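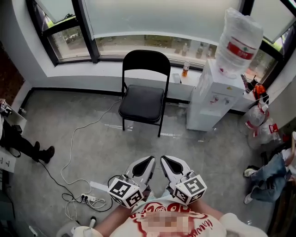 Should a bottled water dispenser be plugged into a power strip or straight into the wall?

Straight into the wall, on a grounded outlet. The hot tank is a heating load, and most manuals rule out power strips and extension cords for that reason. Ours is in a small office break room and has had its own outlet since we moved it in October.

zitside_facilities
Topic: Water coolers and dispensers
Follow-up to the above. The unit is a top-loading type with an inverted jug, one hot tap and one cold tap. The cold side works normally. The hot side gives lukewarm water in the morning and sometimes recovers by noon. Second problem: after a jug change the cold tap gurgles and the flow drops to a trickle for a minute or so. The dispenser is close to a large window. Does the location matter, and is either of these a fault I can fix without opening the case?

Sarita Tomar
Treat them as separate problems.

Hot side. Check the switch on the back before anything else. Most top-loading units have one switch for heating and another for cooling, and cleaning staff often turn the heating off at night. If it is switched on in the afternoon, you get the pattern you describe. If the switch is on all night and the water is still lukewarm at 8 a.m., the thermostat or the thermal cutout is suspect. Some cutouts have a reset button on the rear panel, under a rubber cap. Unplug the unit, let it cool, press the button once. If it trips again within a day, stop there and call a technician. Never run the heater with an empty tank. After any jug change, draw water from the hot tap until it flows steadily, then turn the heating on.

Cold side. Gurgling after a change is air moving up into the jug as water comes down. A minute of it is normal. A trickle that lasts longer usually means the jug is not seated fully on the probe, or a piece of the cap has stayed in the neck. Lift the jug off and look.

Location. Direct sun on a clear jug encourages algae, which shows up as a green tint or a slippery film inside the reservoir. Move the unit out of the sun or use a jug cover. Leave a hand's width behind it for the condenser. Keep empties in the shade too if they go back for refilling, with the caps on.

gidell42
we had the same thing, it was the switch. also clean the drip tray, ours smelled

Rotich_H
Agree with most of the first reply. On sanitizing, our supplier's sheet says every 14 weeks, and we do it more often in summer. Drain both tanks (the hot one through the plug at the back, unit off and cooled overnight), fill with the sanitizing solution at the strength on the packet, wait the stated time, then flush with 2 full jugs. The taps unscrew on some models. Scale in the hot tap also cuts the flow, and citric acid clears it.

I would check the outlet with a plug-in tester as well. A loose contact heats up under this kind of load, and the plug goes brown near the pins.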